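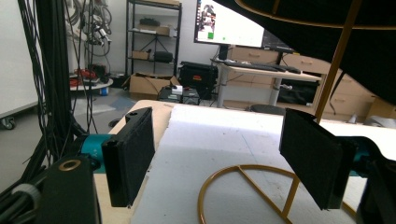 Gripper fingers over the foam board, with the gold wire stand.

Minutes, working group on handling rules for gripper cells
4 min read
Search this site Enter keywords Go

Held 11/28/21. Chair: Nathalie Meijer. Present: Wotari (two), Zamberg, Harahap. Skillex sent comments in writing.

1. Previous minutes
Accepted with one correction. Item 4 should read "the group noted the claim", as the group did not agree with it.

2. Draft rule 3, force limit
Zamberg again proposed a single ceiling of 45 newtons at the fingertips for all tabletop work. The chair asked where the figure came from. Zamberg said it was in common use. Wotari asked by whom, and was told this would be looked into. Harahap doubted one number could cover a rigid part and a thin wire stand in the same session, and said a limit that suits the first will bend the second. Left in square brackets until a source is produced.

3. Draft rule 5, cables
Wording on the table: "Cables shall be managed appropriately." The chair said she could not audit an adverb. Harahap offered a minimum clearance of 133 mm between any hanging bundle and the moving fingers, measured at full travel. Wotari thought the figure suspiciously exact but preferred it to nothing. Adopted for trial. Loose strands to be tied back before power-up and checked again at changeover.

4. Draft rule 6, floor and walkways
Clear width of 800 mm on the operator's side. Cartons, cases and stools count as obstructions, whatever is in them. Castered panels to be braked. Zamberg asked for an exemption for short sessions. Refused, as no one could say what short meant.

5. Skillex submission
Skillex claims its checklist cuts set-up faults by "up to 800 per cent". The chair observed that a fault rate can't fall by more than all of it. Wotari suggested it was a typing error. The group would like to see the data before guessing. Checklist itself judged reasonable, if padded; the colour coding was liked.

6. Self-certification
Zamberg in favour. Harahap opposed: labs will tick every box the afternoon before a visit. The chair shares that view and has yet to see a self-assessment come back with a fail on it. No decision.

7. Actions
Zamberg: source for the force figure.
Wotari: reword rule 5, no adverbs.
Harahap: clearance trial on own benches, results in writing, failures included.
Chair: reply to Skillex.

Next meeting when the force figure has a source.

We use cookies to improve your experience. Accept Manage preferences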